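Casimiro Lorente
27th January

1/ OK so a bunch of you asked for the house rules we use when we collect demos in real homes. I've been promising this thread since May and I'm finally on a train with working wifi, so let's go. Long one, sorry, get a coffee.

2/ Background for new followers: I run home sessions for a small project called Wallis. Two handheld grippers per person, one in each hand, a marker cube on top of each, and you go do chores. Folding, tidying, picking stuff up off the furniture. The robot learns from it later. Before it learns anything, though, you're a guest in somebody's living room with a lot of cable.

3/ When I started we had a 38-page protocol. Thirty-eight! Pichit Jaidee and I cut it down to 6 rules that fit on one sheet, and people read the sheet. I know because they argue with me about it now, which never happened with the 38 pages.

4/ RULE 1. Consent covers rooms, and you get it room by room.
A signature at the front door doesn't mean you can wander into the bedroom for "more variety." We write down every room by name, and the resident can strike one off at any point, including halfway through a take. You stop, you delete the take, you say thanks. No bargaining.

5/ Same rule, second half: walk the room with the resident first and ask about framed pictures, mail, papers, anything with a name on it. They decide if it stays. I used to decide for them and I was wrong a lot (someone's diploma, whoops, very proud of it, wanted it in).

6/ RULE 2. Leave the mess alone.
I will die on this hill. If you straighten up before recording, you get a beautiful data set of a house where no one lives. Clothes on the table stay on the table. The basket in the corner stays in the corner. Move something only if it's a trip hazard or the resident wants it gone.

7/ RULE 3. Know where your cable is before you pick anything up.
Soft stuff is where people forget. You're watching the cloth, you've got a gripper in each hand, and the cable from your right one is lying over the cushion you're about to grab. So we do a slow sweep with both arms before each take and look at where everything lands. Takes 4 seconds. Do it every take, even the fiftieth.

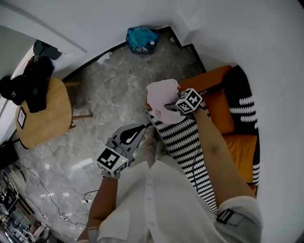

8/ RULE 4. Marker cubes stay clean and uncovered.
If the cloth flops over the cube you've lost tracking, and you can't fix that at your desk later. Grab the cloth so it hangs down away from the cube. Loose sleeves get rolled or clipped. Wipe the cubes with a dry cloth between rooms — no sprays, please, Esteban's team used a kitchen spray on theirs and the print went cloudy.

9/ Someone at Brirkell asked me if a half-hidden cube is OK "as long as the other one's visible." No! Each hand needs its own. A take with one hand missing gets flagged and goes in its own folder. Don't mix it in and hope.

10/ RULE 5. Straps snug, breaks on the clock.
We cap a block at 50 minutes, then everything comes off the wrists and you go stand in the kitchen for a bit. People hate the cap. They feel fine and they want to finish the pile. But their grip gets sloppy toward the end and you can see it in the recordings, all these little double grabs. Tired hands teach tired habits.

11/ Also, check strap fit again after the break. Everybody puts it back on looser than before, me included.

12/ RULE 6. Keep the failed ones.
Dropped the cloth? Knocked the cushion on the floor? Great, label it "drop" or "knock" and keep going. The one thing you can't do is redo it and file the redo as a first try. We caught this at the Dernbridge site, and it wasn't anyone being sneaky, they were embarrassed. I get it! I'm bad at folding too. Label it anyway.

13/ Things that did NOT make the sheet but I'd still beg you to do:
Shoes off if the resident has theirs off.
Tape or tuck cables wherever people walk, and be extra careful on smooth tile, those cables slide.
Bring your own power strip, don't unplug theirs.
Ask about pets when you book, not when you arrive.

14/ Open question, and I'd love replies from people who do this too: do you let residents watch the recordings the same day? We do, on a laptop at the end. It adds time and now and then someone pulls a take. Pichit thinks it should be rule 7. I think it belongs inside rule 1. We've been going back and forth on it for weeks.

15/ The sheet itself is free to copy, change, translate, whatever. Message me and I'll send it over. If you drop a rule, tell me which one and why, I'm collecting those for the next version. My stop's coming up, replies tonight!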